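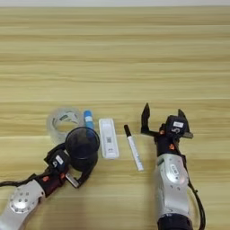 **Why build a two-arm setup at home when one arm can already pick up a cup?**

Two arms let one hold an object while the other works on it, and most desk tasks end up needing that.

Elli Kemppainen and Alaric Dunleavy share a workshop in Vinddale, where they have been putting together a tabletop system they call Skirov. Kemppainen handles the mounting and wiring. Dunleavy writes the control code.

"The arms were the easy part," Kemppainen said. "Calibration took most of the winter. Each one was fine alone, but they disagreed by 14 millimeters on where the middle of the table was."

They fixed it with a touch-off routine: both grippers visit the same set of marks, and the software solves for the offset between the bases. Dunleavy repeats it whenever a bolt has been loosened.

The test objects are ordinary desk supplies. Dunleavy likes tape in particular. "A camera sees the wood straight through it. Our first detector missed it 73 times in 600 tries."
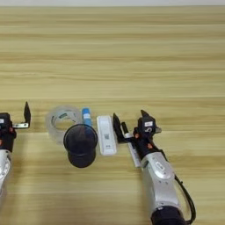
*Both arms at the table, with the tape roll at left and the marker at right.*

Cable routing is still open. Kemppainen wants more slack at the wrist; Dunleavy wants less, having lost a connector in September. They have also capped joint speed while they log the next 1,000 runs.

"After that I'd like to try handing things across," Dunleavy said. "The timing code is written. I don't trust it yet."

Kemppainen is redrawing the finger mounts in the meantime.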